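Section 3: Sim room setup, door and panel task

Do this section before you touch the arm code. Section 2 must be finished (login works, lab PC boots to the right desktop). If it isn't, go back.

3.1 Load the room

1. Log in with the club account, not your own.
2. Open Druvley. Wait for the status bar to go green. First load is slow, dont click twice.
3. File > Open > Rooms > Muvberg. Pick the copy with your team name on it.
4. Set the seed to 743. Everybody uses the same seed until the practice round in December.
5. Press Load, then Reset once.

CAUTION: Never save over the master room. If the title bar says MASTER, close it and start again at step 3.

3.2 Wrist views

1. Views > Wrist > Left. Then again for Right.
2. Dock them side by side under the main view.
3. Jog the wrist a little, check that the picture moves with it. If not, wrong arm selected.
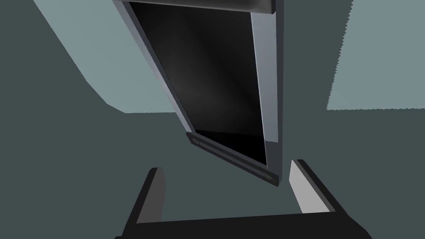
Jog speed stays at the lowest setting for this whole section. New drivers always want it faster and new drivers always hit the wall. Practice on the panel first. Fingers wide open, come up from underneath, and use the pointed lower corner of the bracket as your mark, between the two fingers and not touching either one. Hold there. Then back off the same way you came in.

4. Repeat step 3 with the other arm.
5. Write both wrist poses in the team log. Numbers only, no stories.

Note: the wrist view is tilted. That's normal. Don't rotate it in the settings, your notes won't match anybody elses.

3.3 Main view

1. Views > Head. Make it the big one.
2. Tilt down until you can see both arms and the door together.
3. Lock the view (padlock, top right of the window).

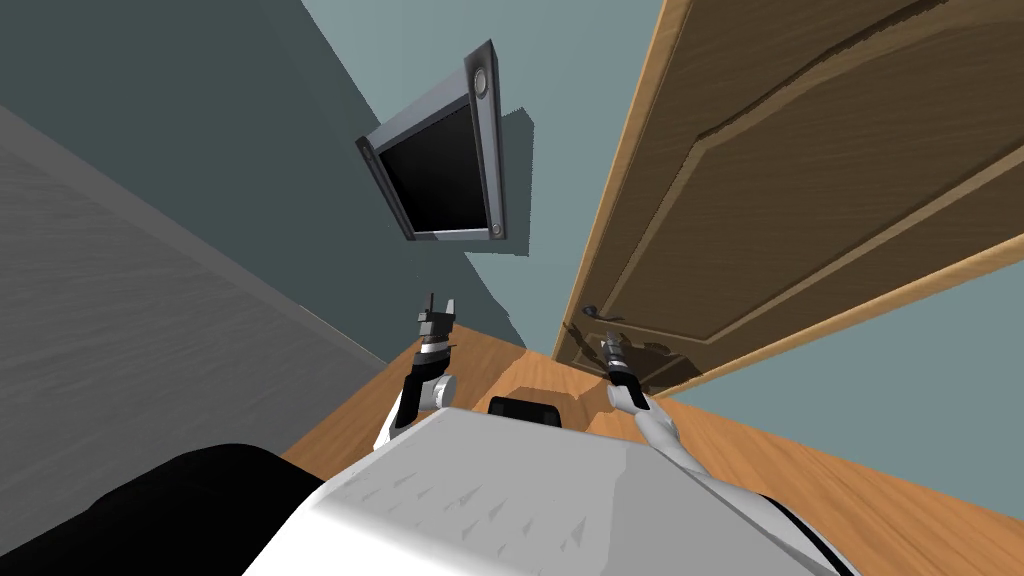 Lernulell Robotics Club | Simulation Team | Driver Guide

Right arm does the handle. Left arm stays up and out of the way, fingers pointing up, until your script calls for it. Start pose for the right arm is just under the lever handle, close but no contact. If you start higher than that the approach in Section 4 won't work and you'll be back here.

4. Save the start pose as START_R. Caps matter.
5. Press Reset, then Go To START_R. Arm should come back to the same spot.
6. If it drifts, check the seed again (743).

CAUTION: Reset does not stop a running script. Hit Stop first, then Reset. Other way round and the arm takes off from wherever it was.

3.4 Recording a run

1. Recorder > New. Name it team, underscore, run number.
2. Set length to 300 seconds. Longer files won't upload.
3. Tick both wrist views and the head view. All three or the run doesn't count for the class grade.
4. Press Record, wait for the beep, then start moving.

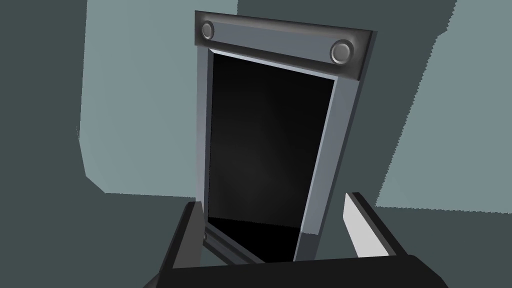
5. Stop the recording before you close any view. Closing a view first leaves a file that won't open and there is no fix for it, you redo the run.
6. Play it back at double speed. Check all three views are there.
7. Copy to the Rathore drive, your team folder, subfolder Runs. Delete the local copy.

Note: uploads close Sunday night. The drive goes read-only after that and stays that way til the next session.

3.5 Checking clearance at the door

Last thing before Section 4. Most failed runs last term were the fingers catching the door edge, so do it properly.

1. Stop all scripts.
2. Select the wrist you're testing. Open the fingers all the way.
3. Jog up toward the bottom corner of the door, one tap at a time.
4. Stop when a finger tip is almost at the edge. 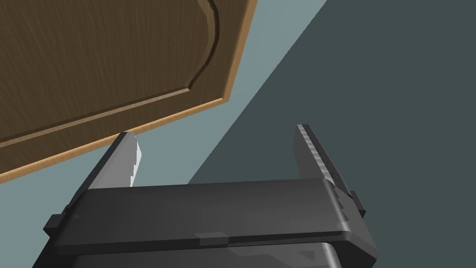

Section text by Santosh Srivastava, simulation team lead

5. Read the clearance number in the side bar. You want 8 or more. Under 8, back off one tap and read again.
6. Contact light red? You've touched. Stop, Reset, go back to step 2.
7. Log the number next to your wrist poses from 3.2.

CAUTION: the number only updates when the arm is still. Reading it mid-jog gives you garbage.

If the side bar is blank: Tools > Contact > On. Still blank, restart Druvley and reload the room. Your saved poses will be there, unsaved recordings wont.

Go to Section 4, Writing the approach script.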